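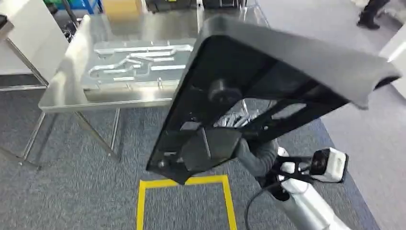 Mylene Pascual: Can we please stop calling it "the gripper cost"? The Sivex quote is 1843 for the hand alone, and finance will ask me what else is coming.

Fair point, Mylene, and sorry, I've been sloppy in this ticket. The 1843 leaves out the adaptor plate (300 from Ukent, same as last time) and the spare fingers, which nobody has priced yet. I asked Rommel for the old Ambrosio invoice so we can compare, and he's digging it out – he thinks it was 1192 but that was before delivery, so don't write it down anywhere!

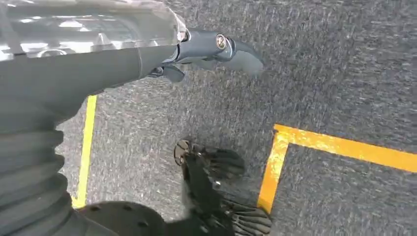 Anyway, the other half of it is lead time. If we order in April we get the hand before the Gostbridge visit, and if we don't we're hiring one again, and I really don't want to go through that form a second time.

12 April 2018, update. Spoke to Aileen about the limit. Anything more than 2000 needs her signature, so hand plus plate has to go through her whatever we do about the fingers (1843 and 300 makes 2143, I did check). She's happy to sign if it's one request.
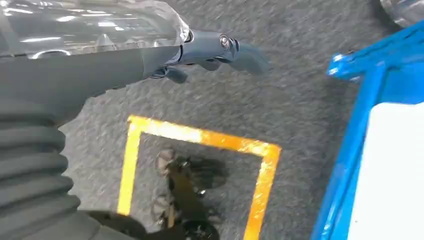
Floor marking should go on the same request, I think. Brayan put it down as "sundries" last year and it got bounced, so let's give it a proper line this time. We've got the yellow tape square on the carpet next to the blue frame, and I'd like a price for a few more rolls of the same stuff. Gayan, could you ring Ukent and see if they sell it?

Status: waiting on Ukent and on the finger price from Sivex.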